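What I learned from sorting one very full table

My project was about how people group everyday stuff when no one gives them categories. I borrowed the idea from a unit we did in January on grocery store layouts, and I figured it would be easy. It was not easy! I ended up with 167 sorting decisions in my notebook, and I had to throw out 13 of them because I couldn't read my own handwriting.

The setup was simple. I mixed household things and groceries together on one table, then did the sorting in 2 rounds. In the first round I went by where an item would live at home (kitchen, bathroom, hall closet). In the second I went by what it's made of, so jars with jars, plastic with plastic. I wrote down every time I changed my mind.

Round one was way faster. Food goes with food – I barely had to think. Round two got weird, mostly with packaging. Is a chip canister closer to a jar or to a carton? I moved mine back and forth all Thursday afternoon and finally put it with the jars for its shape, which kind of broke my own rule.

Clothing was the other headache. A cap doesn't belong with anything in a grocery pile, so it kept landing on top of other items and hiding them. 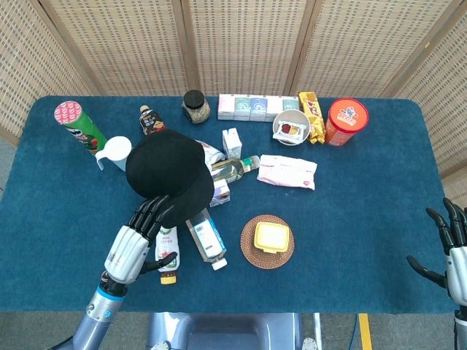
Figure 1. The table before sorting, with the black cap lying over some of the smaller items.

If I did this again I'd spread everything out first so nothing gets covered, and I'd add a "no idea" pile from the start. I'd also like to try it with my little cousins, who would probably sort by color.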